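The carbs are back on, and it only took me 2 goes to get the rubbers seated. If you've been following along you'll know the old 400 has been sat under a sheet since the end of last summer with a flat battery, a weeping fork seal and a tank I didn't dare look inside. Well, I've looked inside now. It's brown in there, but it's the dusty sort of brown and none of it flaked off when I poked it, so I'm calling that a win!

I started with the carbs because they scared me the most. I'd never had a set apart before and I did it on the kitchen table with every jet in its own egg cup (I have since bought more egg cups). The pilot jets were completely blocked. I held one up to the window and couldn't see a speck of light through it, which explains why she'd only ever run on choke and then die at the first roundabout. A soak overnight, a strand of copper wire, a good blast of air, and they came up lovely. The float bowl screws were made of cheese, of course, so those have all been swapped for proper cap heads.

Getting the whole lot back between the airbox and the engine is the bit that made me swear. I tried washing-up liquid and I tried brute force. What did it in the end was leaving the rubbers in a bowl of hot water while I had a cup of tea, then shoving them on quick before they went stiff again. They went on with a sort of pop. Very satisfying.

Then it was on to the electrics, and oh dear. A previous owner had fitted heated grips at some point, taken them off again, and left the live feed just dangling behind the headlight with a bit of tape round it. There was also a mystery relay that clicked when you turned the key and did nothing else. I've pulled the lot out. The bike now has fewer wires than it did in January and everything that worked before still works, apart from the left rear indicator, which flashes twice and gives up. Bad earth, I reckon. I'll clean the bracket up and see.
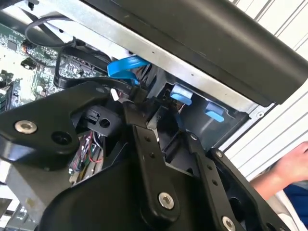 Mebrat Tesfamariam
Owner, rider and chief spanner-dropper

I had a bit of a wobble over the fork seals. The Desen ones I'd ordered were the right diameter but too tall, so the clip wouldn't go in its groove, and I spent far too long convinced I was doing it wrong. I wasn't. The replacements from Strömberg dropped straight in. I used a length of plastic drainpipe as a driver, which is apparently what half the internet does, and a carrier bag over the top of the tube so the lip didn't catch. Fresh oil went in after that, and she doesn't dive like a duck any more when I lean on the front brake in the garage.

Tyres next. I've gone back and forth on this for weeks. I liked the Rusix pair I had on my last bike, but they went off a cliff in the cold, and I do ride all year round if the roads aren't salty. So it'll probably be the Budura touring ones, even though they look a bit sensible. I've only got 3 weeks before the MOT, so I'd better make my mind up.

And then the first start! I turned the fuel on, waited, checked underneath for drips, checked again, full choke, thumb on the button. It churned for ages and I was just about to go and sulk when one cylinder caught, then the other, and there was a great cloud of smoke and next door's dog went mad. I let it warm up and it settled at a bit over 1,000 revs all by itself, no choke at all. I may have done a small dance next to the lawnmower.

Still on the list: that indicator, a chain that's got one tight spot, new brake fluid at the back, and the seat cover, which has a split along the seam and soaks me every time it rains. If anyone has stitched one of these up themselves without it looking like a burst sofa, please leave me a comment, I've got the thread and no idea where to begin.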